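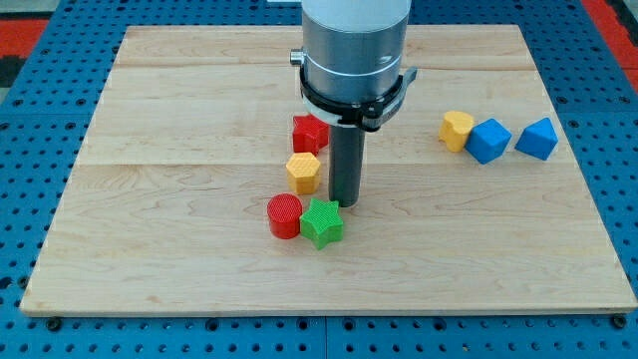
Shape blocks on the maple board, one of the mixed-color layouts.

Loltatitz Shape Blocks: a small picture set of toy blocks on a board

Summary

The set contains 644 pictures of plastic shape blocks placed on a light wooden board. The board lies on a blue perforated table. We made it for people who study how shapes and colors are named and sorted. The first version was prepared in August.

What is in the set

Red, yellow, green and blue blocks. The shapes include cube, cylinder, hexagonal prism, triangular prism and star. There is also a yellow block with a rounded outline, which we call "flower" in the labels. Please note that one shape can come in more than one color, so do not use the color as a shortcut for the shape.

The top faces have texture, for example a fine grid on the star and a honeycomb on the hexagon. In small copies of the pictures this texture is lost. We recommend to keep the full size.

Files

pictures/ all pictures, 644 files
labels.csv one row for each labeled block, 1,916 rows
layouts.txt short notes on 74 layouts

Columns in labels.csv: picture, shape, color, partly_hidden (yes or no).

Known problems

A block standing behind another thing is labeled only if its shape can still be recognized. In 128 rows the shape was corrected after a second check, mostly hexagon and cylinder. The seams of the board are sometimes taken for block edges by simple edge filters.

Credits

Layouts by Hudon, labels by Shojaei, checking by Dalari. Corrections to the labels are welcome, please give the picture name and the row.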